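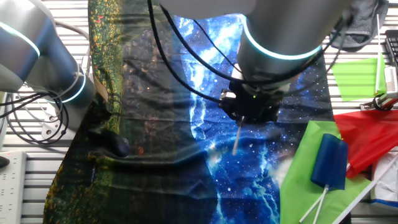 Figura 2. Célula com os dois braços, tecido de fundo estampado e bandeiras à direita.

4.2 Troca de fundo e coleta com bandeiras

Esta seção descreve a montagem usada no estudo Tastadia, que mede quanto a política de preensão perde quando a aparência da mesa muda e a tarefa continua a mesma. O procedimento é o de Hinata Yokoyama, com as correções feitas em junho por Younes Hegazy.

Antes de começar, coloque os dois braços em posição de repouso e confirme no painel do Pidotard que nenhum programa está em execução.

1. Estenda o tecido sobre a mesa ranhurada. As margens da mesa podem ficar descobertas.

2. Posicione o tecido de modo que as duas estampas, a verde e a de galáxia, fiquem dentro do alcance do braço central.

3. Não alise o tecido. Dobras e volumes fazem parte da condição "fundo irregular" e devem mudar entre as séries.

4. Distribua as bandeiras e a esponja do lado direito. As hastes podem se cruzar.

5. Leve o braço central à pose inicial, com a garra logo acima do tecido.

6. Inicie a gravação e execute o episódio. Ao final, marque sucesso ou falha antes de recolher os objetos.

Nota: as hastes brancas são finas e a segmentação as perde com facilidade sobre os riscos claros da estampa azul. Se a máscara falhar em 2 episódios seguidos, refaça a calibração de cor (seção 3.4).

CUIDADO: verifique as alças de cabo junto aos dois braços antes de cada série. Um cabo preso no tecido arrasta o fundo inteiro e pode forçar o punho.

CUIDADO: mantenha a régua de tomadas fora da área coberta pelo tecido.

Resultado de referência

A série de validação tem 367 episódios. Com fundo liso no treino, a taxa de falha sobre tecido estampado foi quase 2 vezes a obtida na mesa nua. A diferença diminuiu quando o treino incluiu fundos trocados. Os valores por estampa estão no anexo B, preparado por Ngan-ling Tang.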